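Pledholm House Residents' Association
Minutes of the October meeting, held in the second-floor lounge, 8 p.m.

The chair asked whether everyone had read the previous minutes. Most had not. They were approved anyway, with one correction: the quote from Paquette was for 251 dollars, and the minutes had it without the delivery charge. The secretary noted that the quote as received did not mention a delivery charge either.

Item 1. Bedroom storage

The meeting returned to the Fotanex proposal for under-bed drawers in every room. The member who brought the brochure said the drawers would "free up living space." Several people doubted this. The beds on the upper floor sit too low for them, and the brochure gives the height of the drawer with the wheels off. Asked how a drawer is meant to roll without its wheels, the member said she would write to the company. The secretary asked that the reply be brought to the meeting on paper this time.

It was also pointed out that the rooms with built-in wardrobes are hardly short of storage. What ends up on the bed ends up there because people sit on the bed. A drawer underneath will not change that, in the view of the majority. One resident disagreed and said she would use hers for winter quilts. The chair said a quilt rolled up at the back of the bed costs nothing.

Item 2. Trays in bedrooms

The proposal was that snacks be kept on a tray whenever they are eaten in a bedroom, to save the sheets and keep crumbs off the floor. The proposer called it a two-week trial. The secretary asked how anyone would know whether the trial had worked, and no answer was given that could be written down.

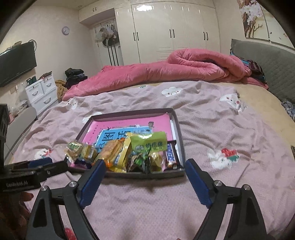
The trays under discussion are the shallow kind, and the objection raised was that a shallow tray does not hold food in so much as give it somewhere to slide from. Supporters said it would do well enough for wrapped things. Candies, a chocolate bar and a few packets along the front, with a book lying flat in the same tray, was put forward as a fair idea of ordinary use, and it was conceded that wrapped sweets do not shed much. The doubters answered that they do not stay wrapped. A further question was whether a book belongs in with the food at all. Opinion was divided and the chair moved on.

A resident asked whether patterned sheets hide crumbs better than plain ones. The chair ruled this outside the item.

Agreed: trays may be used by anyone who wants to. No trays to be bought from house funds. The trial is to be mentioned at the next meeting if somebody remembers to mention it.

Item 3. Laundry

The Dodau dryer is again leaving clothes damp. The repair firm has been out 2 times and on both visits reported no fault. The meeting did not find this persuasive. Residents are asked to write the time and the setting on the sheet by the door – "still wet" on its own is no use to anyone.

Item 4. Other business

Hooks in the hallway nooks: a request for more was turned down. The existing ones are full of bags, and the feeling was that new ones would be full of bags too.

Clothes left in the lounge will be moved to the laundry shelf. The shelf is not to be treated as a wardrobe.

The next meeting will be in the same room, provided the heating has been looked at.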